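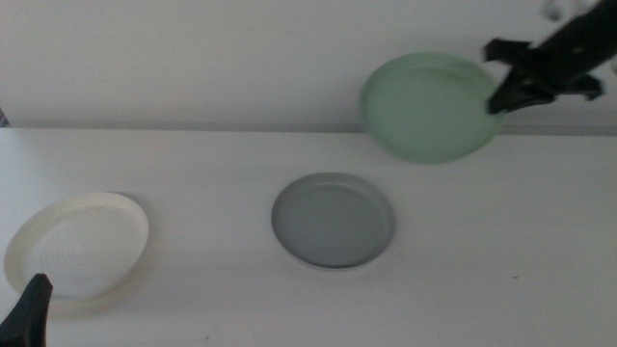 5. Teaching the plate pick-up

By now both Onari arms should be bolted down and homed. If they aren't, please go back to section 4 and have a cup of tea first — this part goes much better when you aren't hurrying.

5.1 Clear the table and wipe it down. Set out three shallow plates of similar size, with a good hand's width of bare table between them. Different colors make it far easier to tell your recordings apart later on.

5.2 Open the Ikance panel and set the grip force to 30. Leave the speed at 97 for now, even if it feels terribly slow.

5.3 Guide one arm so that a finger comes to rest against the inner rim of the first plate, then close gently and press Save Pose.

5.4 Lift the plate clear of the table and save again. Do the same for the other two.

Note: Error 533 only means the fingers closed on air. Open them, lower the arm a touch and have another go.

CAUTION: Keep your hands off the table while either arm is live, and know where the stop button is before you start! Use plates you wouldn't mind losing.

Questions about the finger pads can go to Levente Barta at the Sustuteck workshop.

Revised June 1, 2026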